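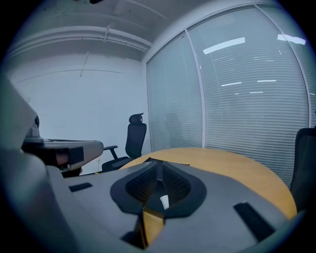 Unit 4: Storage and Care of Household Textiles

Instructor: Dilani Bhuiyan
Section leader: Tuấn Trịnh

4.1 Scope

This unit covers the storage of cotton, linen and wool articles in the home between seasons. Silk and leather are treated in Unit 5.

4.2 Preparation

Articles must be clean before they are stored. Food and skin oils that cannot be seen in August will often show as yellow marks by spring. Starch should be washed out of linen, as it attracts silverfish. Wool is to be brushed along the seams and under the collar.

4.3 Conditions

Relative humidity in the storage space should not exceed 60 percent. Attics and basements are generally unsuitable. Heavy knits are folded and laid flat. Woven coats may be hung on wide, padded hangers.

Cedar loses its scent over time and does not reliably kill larvae. Students should not depend on it alone.

4.4 Inspection

Stored wool is unfolded and checked every 30 days during warm weather. Record any holes, loose fibers or casings on the inspection sheet.

4.5 Assignment

Write up to 1000 words on the storage of one article from your own household. Submit the paper to Tuấn Trịnh by Friday at noon. Late papers require the written approval of the instructor.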